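Screening Room > Documentaries > General

Thread: Ferkitz and the disappearing narrator

mothballmatinee
September 15, 2021
Finally caught Pelik at the Jurska last night, on the last of its 4 showings, with me and what sounded like one man and his cough drops. For anyone who missed it: Ferkitz spends a winter in a town that used to make accordions. There is no voiceover. There are no captions telling you who anyone is. For 88 minutes people say things like "well, you know how he was" and the film assumes that you do.

I liked it a lot. I also could not tell you what happened in it. Has Ferkitz given up on explaining things, or have I given up on paying attention? Both seem possible.

secondreel
You're not alone. I worked out that the woman in the post office was the mayor when the credits rolled. I'd spent the whole film thinking she was very opinionated about stamps.

gaffertape_gus
Unpopular opinion, and I've had it since the ferry movie: a director who won't put a name on the screen is being lazy and calling it respect. It takes five seconds. White letters, bottom left. People have been doing it for decades and audiences have survived.

mothballmatinee
See, I'd be with you if the ferry movie hadn't been the other extreme. That one had Ferkitz narrating in the first person, telling us how the fog made him feel. I learned more about his stomach than about the ferry.

Y_Ticona
Real name here, so be gentle. I program a small series (folding chairs, 9 regulars, one working outlet) and we ran Pelik and the ferry movie back to back. The room preferred the ferry movie by a mile. They complained about the narration the entire way through and they enjoyed complaining. With Pelik they went home quiet, and quiet people don't buy coffee.

gaffertape_gus
Yolanda Ticona has just made my argument for me with a coffee urn.

Y_Ticona
I have not. I liked Pelik better. I'm telling you what sold.

lowangle
The thing everybody skips is the editing. Echeverri cut Pelik and did not cut the others, and you can feel it in the hands. Every conversation in the film starts on someone's hands doing some dull chore and only gets to the face when the talk is nearly over. By then you've already made up your mind about the person, usually wrongly. I don't think the missing captions are laziness. If you put "MAYOR" under her in the first shot you would listen to her as a mayor, and the whole post office part would turn into a civics lesson. 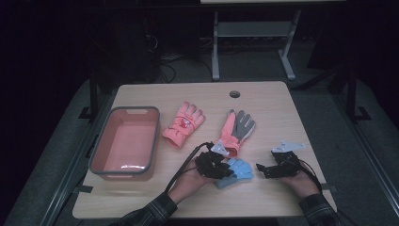 The trouble is that it only works if you stay patient for the first half hour, and the first half hour is the accordion warehouse. I love that warehouse and even I checked the time. He should have opened at the post office and let the warehouse come in later, once we had somebody to miss it with.

secondreel
I would watch a full hour of the warehouse. The man with the catalog numbers! "721, no bellows. 722, bellows, no keys." Best performance of the year and he isn't even performing.

gaffertape_gus
He was reading a list.

secondreel
He was reading it beautifully, Gus.

e_urrego
I've stayed out of this because I have a small stake in it. I did the subtitles for the festival print – Edith Urrego, you can find me near the very end of the credits, under the catering. There was a version with names on the screen. I typed them. I thought they were fine. Then one morning I got a new file with all of them gone and a note that said "thank you, they were very clear," and I've been trying to decide since then if that was a compliment.

For what it's worth, I'd have kept two of them. The mayor and the brother. Without the brother's name, the funeral is just a lot of coats.

mothballmatinee
Wait, that was a FUNERAL?

e_urrego
You see my point.

lowangle
I'll give you the brother. I won't give you the mayor.

gaffertape_gus
So we've gone from "captions would ruin it" to "one caption is allowed." I can wait. By October we'll have lower thirds and a map.

Y_Ticona
A map would have been lovely. One of my regulars thought it was in Vermont.

mothballmatinee
Is it not?

e_urrego
I subtitled it from another language.

mothballmatinee
I'm going to watch it again and I'd appreciate it if nobody told my wife what she's in for. Does anyone know if the disc has the version with the names? The store page says "800 minutes of extras," which I'm hoping is a typo for 80.

secondreel
If it's 800 then that's the warehouse and I'm ordering two.

lowangle
The listing I saw has a commentary track by Ferkitz. So he's taken the narrator out of the film and sold him to us separately.

gaffertape_gus
First thing he's done that I fully understand. Is it at least a commentary where he says who people are?

e_urrego
I haven't heard all of it. There's a good deal about his stomach.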